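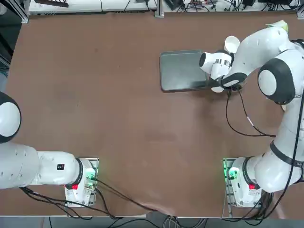 About Sundgate

Sundgate is a training and demonstration workshop for small manufacturers, packers and repair shops that are thinking about using robots. We are based in Lolbridge, in a former print works at 218 Semwal Road. We have been here since the January we got the keys, and most of what we do happens on the ground floor.

We do not sell robots. We teach people to set them up, program them and keep them running, and we let people come and look before they spend money. Our income comes from course fees, from half-day bookings by companies, and from a service contract with Evonel, a packing firm on the other side of town.

Who works here

Manju Dubey runs the workshop and teaches the first two days of the basic course. She spent her earlier career in maintenance at a bottling plant.

Hemant Khurana looks after the two-arm table and writes most of the programs used on it. If you come to a demonstration, he will probably be the one giving it.

Vichien Prasertsri does the electrical work and teaches the safety day. Everyone who books a course takes the safety day, including people who have used robots before.

Poonam Nigam handles bookings, invoices and school visits. She is the person who answers the phone.

Trilok Rajput started the company and now works here part time. He still teaches the evening class on reading a robot manual, which fills up faster than anything else we offer.

The two-arm table

The table by the roller door is where visitors spend most of their time. It has two white arms mounted along the near edge of a large brown work surface, with open space between them. The work so far has been ordinary handling: picking up a cup, setting it down in a tray, moving a tray from one side to the other, passing an item from the left arm to the right. These are the jobs people ask about, and they are harder than they sound. A cup that is a little out of place is still a cup to a person. To a program that was told exactly where to find it, it is missing.

We keep the wiring where people can see it. On a finished machine the cables would be run through channels and covers, and we teach that too, but a student who has to find a bad connection learns more when the cable can be followed by eye from one end to the other. Vichien checks it before each session.

The arms have status lights on their bases. At the start of every demonstration we go over what the lights mean on our equipment and which buttons stop everything. Please listen to this part even if you plan to stand at the back.

The open day

We hold an open day once a year. The last one was on 11/13/22, and it ran from ten in the morning until four. We had one demonstration every hour on the two-arm table, with a break at noon so the staff could eat.

Hemant began each demonstration by moving one arm slowly by hand and saving the positions as he went. He then ran the positions back at low speed. After that he asked somebody from the audience to shift the tray a little, and ran the same program again without changing it. In the eleven o'clock session the gripper closed on air next to the cup, which got a laugh, and Hemant spent the rest of the time showing how the program could be corrected. Several people told us this was the most useful part of their visit. We have since made it a regular part of the demonstration.

The questions were much the same as in other years. People wanted to know how long it takes to learn, what happens when an arm runs into something, whether it can work at night with the lights off, and what it costs to have one repaired. A woman who makes candles asked whether an arm could place wicks, and Hemant told her no, at least not at the speed she needed. She came back for the basic course anyway.

Evonel sent two people from its packing floor to talk about their first year with an arm on the line. They brought their own logbook, and they were open about the stops. In one stretch the line stopped 17 times in a single week. The cause was a box supplier that had changed the cardboard. The logbook pages they copied for us are pinned up by the coffee machine and are used in the basic course.

Manju gave a short talk at one o'clock on jobs. Her view, which is also the company's view, is that owners should tell their staff about a robot before it is ordered, and should send somebody from the floor to be trained on it. We offer a lower rate when a company sends a floor worker along with a manager.

A few things did not go well. The parking was full by half past ten. The talk was held too close to the compressor and people in the last row could not hear it. Next time the talks will be upstairs, and we have asked our neighbors for the use of their lot.

Visiting at other times

You do not have to wait for the open day. Small groups can book a demonstration on most weekday afternoons. A visit takes two hours, with half of it at the table. We can take up to ten people. If you have a part or a package you would like to talk about, bring several of them, including a bad one. We will tell you what we think, and if the answer is that a person should keep doing the job by hand, we will say so.

Wear closed shoes. Long hair should be tied back, and scarves, lanyards and loose sleeves have to stay outside the marked line on the floor. Children are welcome on school visits and on the open day, but they must stay with an adult.

School groups come in the morning. Poonam has a worksheet for teachers and can send it ahead of time. Students get to write a short program of their own, and one or two of these are run on the table at low speed before the group leaves.

Courses

Basic course, 4 days, including the safety day.
Two-arm handling, two days, for people who have finished the basic course.
Reading a robot manual, evenings, no experience needed.
Fault finding, one day, taught at your site or ours.

To book a visit or a course, call the office and ask for extension 1159, or stop in. The front door sticks, so push hard. The bell is on the left.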